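Flerlow 2 patch adds 64-bit save format and reworks tile loading

Nimham has released update 3 for Flerlow 2, its puzzle and exploration game for Windows and Linux. The download is 481 MB and installs over any earlier version. Players who own the Curcombe expansion receive the same update, with no separate file.

The main change is the save format. Old saves stored object positions as 32-bit values, which caused small drift on large maps. New saves use 64-bit values. Existing files are converted the first time they are loaded, and a copy of the original is kept in the backup folder. Converted saves can't be opened in earlier versions. 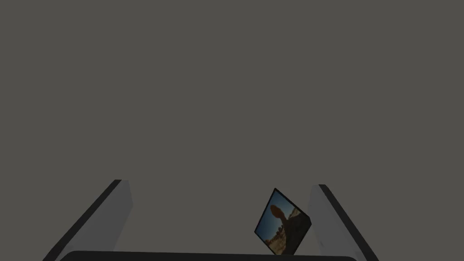
Tile loading has also been reworked. Textures are now read in the background while the player moves between areas, and the memory limit for this can be set as low as 700 MB in the video menu. The old behavior is still available through a launch option.

Smaller fixes cover controller remapping, subtitle timing and a crash in the Lie chapter that occurred when the map was opened during a cutscene. Frame pacing at high refresh rates is unchanged – Nimham lists it as a known issue. The console versions are due to get the update in May.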